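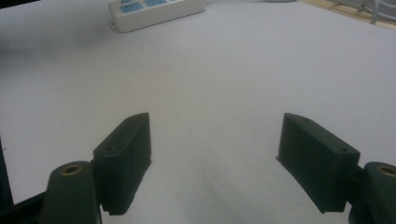 Can a machine do the chores yet? (split from the workshop gadgets thread)

Started by killano_hamish, Sep 20, 2018

killano_hamish
Splitting this off as the other thread was meant to be for vacuum bags. My brother-in-law is convinced that in five years he'll have something on wheels that clears the kitchen table, winds up the extension leads and wipes down after. I said I'd believe it when I saw one pick up a plug. He sent me a video. I watched all of it and the thing moved one mug from one end of a worktop to the other, and the clip was speeded up.

So where are we really? I don't mean factories. I mean the ordinary jobs, tidying a bench, sorting the washing, putting the lid back on the right tub.
Hamish Goodwin

pendo_n
Nowhere near, in my opinion. I do the stores at a small joinery firm in Drildale and we had a salesman round in June with a brochure for a bench-tidying arm. I asked him what it does with a cable. He said cables were "on the roadmap". Half of what is on any bench of ours is cable.

drawerful
Cables are the whole problem. A mug is the same shape when you come back to it. A lead never is. You go to pick up one end and the rest comes with it and takes the glue pot off the bench.

radu_c
I'll disagree with most of this. I work with grippers for a living (two fingers, nothing fancy) and the hardware is fine. People imagine you need a hand with five fingers and you don't. Two flat pads facing each other will pick up most of what is on a kitchen table. Try it yourself with a pair of barbecue tongs, one hand behind your back. You'll clear the breakfast things quicker than you think.

The hard part is deciding what to grab and from which side. That is software and it's getting better every year.
Radu Căpraru

pendo_n
Radu, with the tongs it's still me doing it. My eyes, my arm, my forty-odd years of knowing that a full cup is heavier than an empty one. All you've shown is that a person can manage with bad tools.

radu_c
Yes, and that's exactly why it's a useful test. If a person can do the job with tongs then the tongs aren't what's stopping the machine.

drawerful
I did try the tongs. Dropped a teaspoon four times, then gave up on it. A white plug on a white table was harder than I expected as well, I kept closing on it crooked. Bowls were easy.

hoani_h
Spoons lying flat are horrible. You have to drag them to the edge of the table and catch them there, and then you're one slip from the floor. Same with coins, washers, a sheet of sandpaper. I spent most of a winter on a hobby arm and that was the point where I stopped enjoying it. I bought soft pads and grippy pads, then filed a thin lip on the end of a pair to get under things. The lip helped with washers. It was worse for everything else.

I'm with Pendo more than Radu. Each job wants its own fingers and by the time you've swapped them you could have tidied the bench.
Hamish M. (the other Hamish)

killano_hamish
What did the arm set you back, if you don't mind me asking?

hoani_h
665 for the arm, second-hand, and that's before the bits. It's in the shed.

lindsay_mcphee
I looked at the Neveo one last year for my mum, who can't bend well. They wanted 2,954 for it, plus a yearly fee, and it wouldn't lift anything over 500 grams. A tin of beans with the sauce in it is pretty much there already. The man was very pleasant. I asked could it unload a dishwasher and he said it could unload "a suitable dishwasher". We got her a long-handled grabber and a trolley instead and she's happy with both.

pendo_n
"A suitable dishwasher" is going up on our noticeboard.

radu_c
I won't defend the price. I will say that dishwashers were built for people and nobody should be surprised that machines struggle with them. The washing machine doesn't wash clothes the way your gran did either. Give it a job laid out properly and it will do it all night.

lindsay_mcphee
But then I'm laying the job out. If I have to put the plates in a row so the robot can lift them, I've had them in my hands already - I may as well put them in the cupboard.

drawerful
That's my trouble with the robot vacuum too. I pick up all the leads off the floor before it starts. Good at floors, I'll give it that.

hoani_h
Radu, serious question. Would you trust one of yours to plug something in? Into an ordinary power strip, lying loose on a table so it shifts when you push.

radu_c
Strip clamped down, same plug every time, yes. Lying loose, no. Not today.

killano_hamish
I'll pass that on to the brother-in-law. He'll say five years.

pendo_n
He'll say it in five years as well.

radu_c
I'd put money on ten for the loose one. Small money.

lindsay_mcphee
Does anyone have a grabber they'd recommend with a wider jaw, by the way? Mum's won't go round a jar.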